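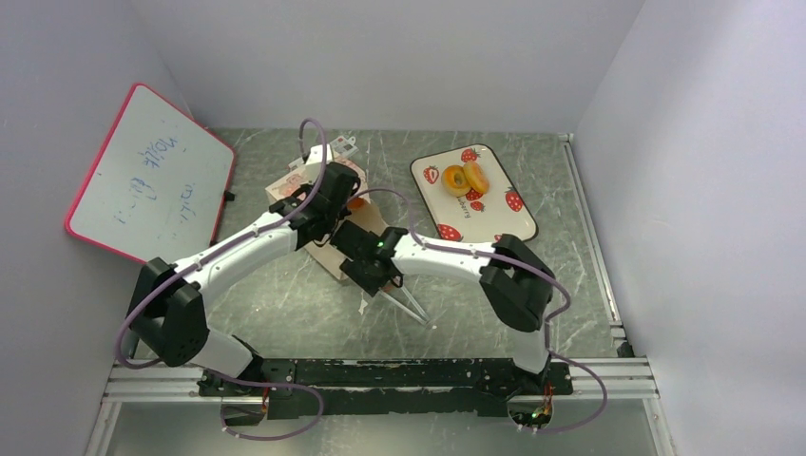

Fasil Wolde wants to know if he can leave the gravel and an inch of water in the bottom of his tank, carry it down one flight of stairs with a friend, and drive it across town like that. He says the fish would go in a bucket, so it's only the gravel staying put, and surely an inch of water weighs nothing.

I get some version of this every single month, Fasil, so you get the top spot on the page! Please take the gravel out. I know, I know. It's the worst part of the whole job and your hands will smell like pond for a day. But wet gravel is really heavy, and when you tip a tank even a little on the stairs it all slides to the low end and leans on one pane and one line of silicone. The tank might look fine when you set it down and then start weeping at a corner a week later. The only ones I'll move with anything in them are little desktop tanks I can carry by myself with a hand flat underneath.

I wrote the rest of this page after my own move from Getisberg to Porwood, 165 miles in December, with one tank of community fish and one that was mostly snails and moss. Last updated 29 June 2023, when I added the bits on plants and fixed the part on feeding, which I'd gotten backwards.

How far ahead should I start?

A week or so is plenty for a normal home tank. I do a water change a few days before, a regular one, nothing heroic, and then I leave the whole thing alone. Don't vacuum the gravel the night before and scrub the glass and rinse the filter all at once to "get ahead of it." I did that on an earlier move and had cloudy water for ages on the other end.

What I do work on that week is finding stuff. Lids for the buckets. Old towels. The little suction cups that hold the heater, which I put in a sandwich bag and tape to the heater cord (they will otherwise end up in a box marked KITCHEN).

Do I stop feeding them?

Yes, the day before, for most healthy adult fish. This is the part I had backwards. I used to give everybody a good big dinner because I felt bad for them, and of course what goes in comes out, and it comes out into a small bucket of water with no filter on it. A day without food is fine for a grown tetra or cory or betta. Baby fish are a different deal and need to eat more often, so if you've got fry, ask somebody who breeds that kind of fish what they'd do. I've never moved fry and I'm not going to pretend.

Bags or buckets?

Either one. For a short hop I like buckets with lids, new ones that have never had soap or paint in them. You can fit more water, it changes temperature slower, and you can open the lid at a stop and peek. Only fill them partway. The air space on top matters, and a full bucket in a moving car will find a way to be in your shoes.

Bags are better for anything that fights or jumps, or for spiny catfish if you double the bags up. One fish per bag for the grumpy ones. Bags go in a cooler, lying snug against each other with a towel stuffed in so they don't roll. If your fish store is friendly they may bag them with oxygen for you, and for a long drive I'd say that's worth asking for a few days before you go.

Use tank water for the fish, by the way. Their own water, dipped out from the top before you stir anything up.

Should I save all the old water?

You can, but it's not where the good stuff lives. The helpful bacteria are mostly stuck onto things: the filter sponge, the gravel, the wood, the back glass. The water itself has very little. I bring enough to keep the fish in and a bit extra for the filter media, and the rest goes on the garden. My old neighbor's tomatoes loved me.

If your new town has really different water (harder, softer, whatever) then bringing more of the old water does make the change gentler. Test the new tap before you move if somebody can send you a jar of it. Porwood water turned out a lot harder than what I had in Getisberg and I was glad I knew.

What do I do with the filter?

This is the one I'd put on a T-shirt. Keep the media wet and give it air. Take the sponge and the ceramic bits out, put them in a tub with tank water just covering them, and leave the lid cracked or have lots of air space. Do not seal up a full canister and leave it that way all day. The bacteria use up the oxygen, things start dying, and then you hook it up and pump that straight back onto your fish.

I have a Brarnar canister on the big tank and a Mabaso hang-on-back for the snails. The Brarnar I drained, wiped around the seal, and moved empty with the hoses tied on. The Mabaso got wrapped in a towel. Its media rode in the same tub as the other stuff and nobody seemed to mind. Don't rinse any of it under the tap when you arrive! A swish in old tank water is all it needs.

And the heater?

Unplug it and let it sit in the water a good while before you pull it out, fifteen minutes at least, or more if yours says so in the booklet. Hot glass in cold air cracks. I travel with a spare one now.

It's winter. Is this a terrible idea?

It's a less fun idea. Mine was December, like I said, and the fish came through it. I warmed the car up before anything living went in it, kept the buckets wrapped in blankets, and didn't leave them sitting while I had a nice long lunch. A cooler is great here, it works just as well keeping heat in. I stuck a cheap thermometer strip on the side of one bucket and checked it when we got gas.

Don't put hand warmers right up against a bag. If you use them, tape them to the inside of the cooler lid with something in between, and remember they need a little air to work.

Summer is honestly the one that scares me more. A parked car gets hot so fast.

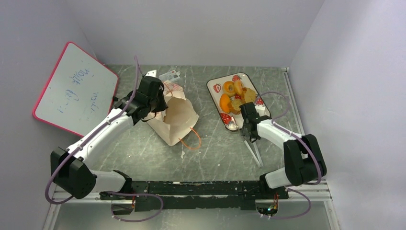

Whiteboard at left, blue marker, pinkish-red border.

Can the movers take the tank?

Ask them, and ask before the day. Some will take an empty tank if it's packed, some won't touch glass that big, and I've never heard of one that takes the fish. I carried mine myself in the back seat with the stand in the truck. Foam board on all the sides, a flat piece underneath, and nothing on top of it. NOTHING on top of it. Somebody will want to put pillows inside, and pillows are okay, but then the pillows become a shelf for a lamp.

Keep the tank right way up, and lift from the bottom, never by the plastic rim.

What about plants?

Easier than fish. Stem plants and ferns and moss can go in a zip bag with a splash of water, or wrapped in wet newspaper inside a bag, and they'll sit happily for a day or two if they don't cook or freeze. Anything glued or tied to wood I leave on the wood and wrap the whole piece. The rooted ones like crypts are going to sulk and probably melt some leaves. Leave the roots in the ground after they melt, they nearly always come back. I pulled mine up and threw them out the first time and I still think about it.

Okay, I'm at the new place. What goes first?

Tank and stand, before the couch, before the beds. Check it's level. Then, in the order I do it:

Gravel back in, with any that smells really rotten given a rinse in old tank water.
Wood and rocks.
New water with dechlorinator, close to the temperature of the bucket.
Heater, once it's under water, and then give it time before you plug it in.
Filter with the wet media, running.
Plants, whenever you can stand to.
Fish last, after letting them get used to the new water slowly.

If it gets to be midnight and you can't face it, fish can stay in their buckets overnight with an air stone and a lid that isn't sealed. I've got a battery air pump for that. Everyone sleeps better.

Will the tank have to cycle all over again?

Usually no, if the media stayed wet and you got it running the same day. You might see a small bump in ammonia. Test every day for the first week, feed lightly, and change some water if you see any ammonia or nitrite at all. If you've got a bottle of the kind of conditioner that ties up ammonia, keep it handy that week.

My snail tank did nothing, not a blip. The community tank had a little ammonia on day two and it was gone after a couple of water changes.

Is this a good time to upgrade to a bigger tank?

Kind of, yes! You're doing all the dirty work anyway. I went from a 16 gallon for the snails to something roomier, and the old gravel and old filter moved right over. Just have the new one at the new house already and leak tested, out in the garage or wherever, with water in it for a day. Don't find the leak on moving night.

What did it cost you?

I spent $184, and a good chunk of that was the battery pump and the spare heater. The rest was buckets, lids, foam board, water conditioner and a new test kit, the old one having expired while I wasn't looking. If you've got a cooler and buckets already you can do it for a lot less.

Would it be kinder to give them away?

Sometimes, sure. If it's a several-day drive, or you're going into a hotel for a month first, or the fish are old and already poorly, finding them a home with a local club or a store that takes fish back is a perfectly decent thing to do. Please don't put them in a pond or creek. If you're only going a few hours, I'd take them along. Fish get shipped in bags to stores all the time and a careful ride with you is a gentler trip than that.

My fish went pale and are hiding, did I hurt them?

Mine did too. Leave the tank light off for the rest of the day, skip dinner, and stay out of there. Most of them color up again in a day or so. What I'd worry over is gasping at the surface, clamped fins that stay clamped, or white spots showing up in the week after. Test the water first thing if you see gasping, and get more air in there while you're waiting on the tubes.

Can I ask you something that isn't on here?

Go for it, the comment box is below. Tell me the tank size, what lives in it, and how long the drive is, and I'll answer when I'm near a keyboard. Saltwater people, I love you, but I've never kept a reef and you'll want to ask somebody who has.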